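Play Kitchen Day Is Back in Stelden, and This Year There's Corn

FOR IMMEDIATE RELEASE
8 June 2019

STELDEN — Hi, I'm Mercy Mushi, and I run Kashindye, the toy lending library over on the Cididham side of town. I'm supposed to write these in the third person, but I've tried it and I sound like a bank. So it's just me, telling you that Play Kitchen Day returns this July with a longer table, more pots and a whole new crate of pretend vegetables!

We started lending toys with 257 items on the shelves. We now have 2,000, and the food crates go out more than anything else (the train sets used to be ahead, but not anymore). Kids want to cook what they see cooked at home, and around here in summer that means corn on the cob.
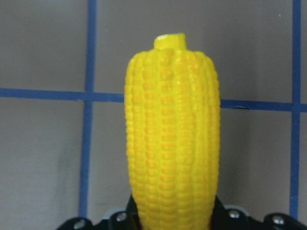

I wanted kernels you can feel with your thumb, in proper rows, and a yellow you can spot from across the room. Barry Dawber, who looks after our collection, wanted something that would survive a toddler. We went back and forth over four catalogs and I think we both got our way. Barry says, "I've washed a lot of plastic carrots in this job, and corn takes longer. Get a soft toothbrush and go down the rows."

The other change is that we're bringing in real cookware next to the toy kind. Grown-up pots have a bit of weight to them, the lids have knobs you have to get hold of properly, and a clear glass lid lets you peek at your soup. The electric pot is the pale green one with the loop handle, and it will be unplugged all day, with plain water for soup. We mark off the tabletop in squares with blue painter's tape on brown paper — it wrinkles, and my lines wander, but it peels right up when we pack away.
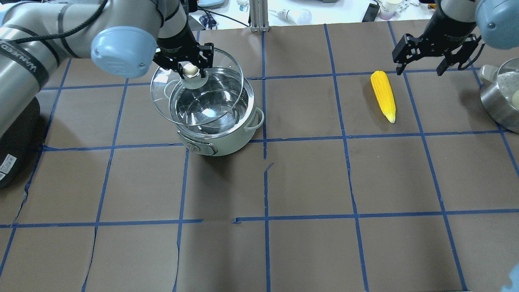 What You Need to Know

Play Kitchen Day runs for one morning and one afternoon session at Sarkent Hall, with 46 places in each. It's free for members and their families. Please bring an apron or an old shirt, and a towel if your child is a keen stirrer. Each session lasts 60 minutes, and a grown-up needs to stay the whole time.

Booking is at the Kashindye front desk. Members can also reserve a food crate to take home after their session. Barry will have the toothbrushes out by the sink for anyone who'd like to help with the washing up.

Press contact: Mercy Mushi, Kashindye, Stelden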